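Lordale, 10/9/21 -- The tool lending shelf at Lordale's Tomska Hall has been a friendly muddle for as long as most of us can remember, and this fall the folks who run it finally set about giving every hand tool a proper home. Wrenches came first, as they are the things people ask for most (and the things that wander off most!), and they have been put in plain white plastic bins that are light to carry and easy to wipe out. 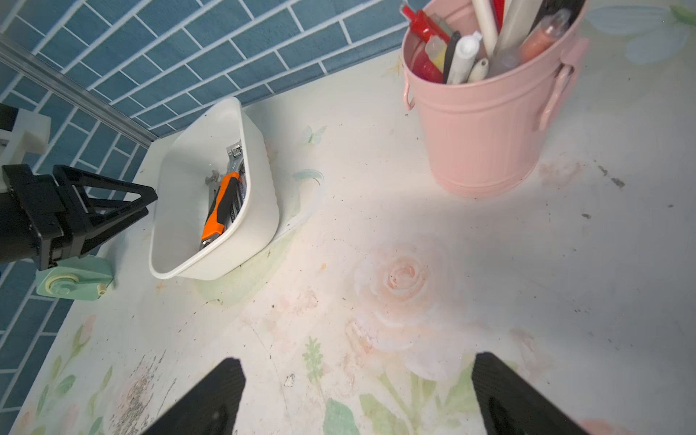

The shelf got its start in a hallway closet on Garba Street with 12 borrowed items, and it has grown to serve 36 households, many of whom stop in for one small job and end up staying for a chat. Bicycle repairs bring in a good many of them, and so do leaky faucets, wobbly bed frames and that one bolt under the kitchen sink that never wants to turn. Under the new setup you can sign out a single wrench or, if you're not sure what size you need, take a whole bin home and sort it out at your own table, which ought to save plenty of people a second walk across town.

Loans run for 10 days, and you may have up to four items out at a time. There is still no charge, though a dollar or two in the jar is always welcome.
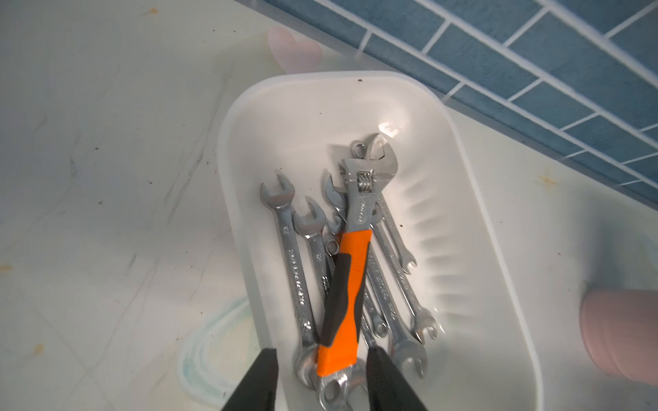
Combination wrenches and adjustable ones will stay together for now, so please have a good look through before you decide that your size is missing. Drira Hardware has kindly offered a discount on replacements, and anyone with spare sockets, pliers or screwdrivers gathering dust in the garage is warmly invited to bring them by -- a little rust is fine, and so are odd sizes. Screwdrivers are next in line for sorting, with the saws and clamps to follow in December.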